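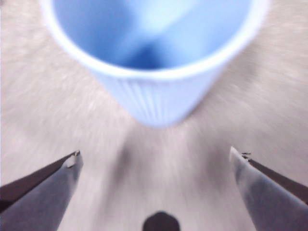 Light blue plastic cup with a ribbed outer wall, mouth facing up.

Brorkmont Tableware Set, release 3

Summary
Brorkmont is a collection of short clips and still images covering the clearing and resetting of everyday tableware. The release holds 600 clips and 800 stills, all recorded at the Rumham site. It is meant for work on object naming, surface segmentation and the wording of household instructions. Release notes and label files were last revised in July 2026.

Contents
clips/ holds the recordings, one folder per session.
stills/ holds single frames chosen by hand from the same sessions.
labels/ holds one text file per still and one per clip.
terms.txt is the controlled word list used in the labels.
splits/ holds the train, validation and test lists. Sessions are never divided between lists.

Objects
The word list covers cups, beakers, bowls, plates, cutlery, cloths and trays. Cups are labelled by material, main colour and surface texture where these can be seen. A cup with vertical ridges on the outside takes the value "ribbed". Colour is recorded for the outer wall and the inner wall separately. On blue plastic cups the inside often reads darker than the outside, and a single colour value led to disagreements between annotators in earlier releases.

The "contents" field takes the values empty, filled or unknown. Empty is used where no liquid or object shows inside the cup, even if the bottom is hidden. Annotators who disagreed with this rule were asked to apply it anyway and leave a remark in the notes field.

Surfaces
Surfaces are labelled by colour and finish only. Earlier releases also had a field for the type of surface (floor, tabletop, worktop, shelf), but close views of a pale textured surface could not be told apart reliably, and the field is now optional. It should be left blank in doubtful cases. A wall is labelled whenever its boundary with a table is visible, and the boundary is marked as a polyline.
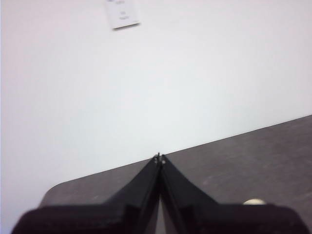
Dark grey table surface and the wall behind it, with the gripper fingers meeting at the boundary.

Stills without tableware are kept and carry the tag "no_object". They make up part of every split and should not be filtered out before computing surface scores. Anything standing in front of the table is given its own mask, and the table polygon is drawn only where the surface can be seen. Narrow gaps through which the surface shows are included if they can be outlined at normal zoom.

Labelling
Each still was labelled by 3 annotators working separately. Differences were settled by Dae-han Ha, whose decisions are marked "DH" in the notes field. Clip descriptions were written by Ulises Lucero and checked against the word list with the Panagiotou script in tools/. The script reports unknown words and does not change the files.

Known problems
Motion blur is common in close views. Rims and ridges may have soft edges, and masks on these stills are less exact.
Grey and beige are used unevenly for pale surfaces. Treat the two as one class if colour matters to the result.
Some session folders from December lack a notes file.
"Beaker" and "cup" overlap. The mapping used in release 2 is kept in terms.txt under the old headings.

Use
The set is not suitable for estimating the size or capacity of tableware, as no scale reference is supplied. Copies may be shared within Zodora projects with this file included. Corrections to labels should give the still name, the field and the proposed value, one per line.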